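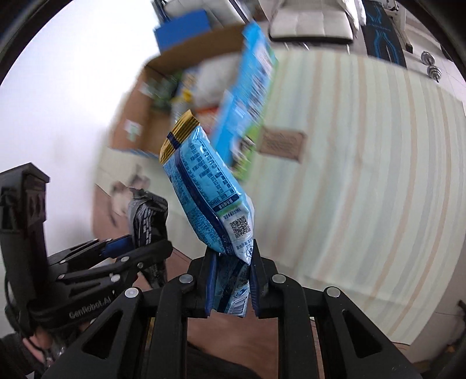 Reinaldo Prado asked that packaged snacks be checked bag by bag this time, as the November round looked only at the outer cartons. The request was accepted and the checklist amended.

Gulside Community Centre
Dry snack storage: inspection checklist
Date of inspection: 22 December 2025

1. Seals crimped across the full width, no lifting
Satisfactory.

2. Ingredients panel and nutrition table legible
Satisfactory. Print on the smaller bags is dense but can be read.

3. Barcode present and undamaged
Satisfactory. Creased on 2 bags from the Darex carton; both scanned.

4. Best-before date within range
Action required. One carton on the lower shelf to be used first.

5. Stock kept off the floor
Not satisfactory. Carton moved to shelving during the visit.

6. Allergen list posted at the servery, in colour
Satisfactory. Replace when the Wandedau order arrives.

7. Shelf load under 600 kg
Satisfactory.

Items 4 and 5 are to be rechecked at the next visit. Completed sheets are kept in the kitchen binder, under Storage.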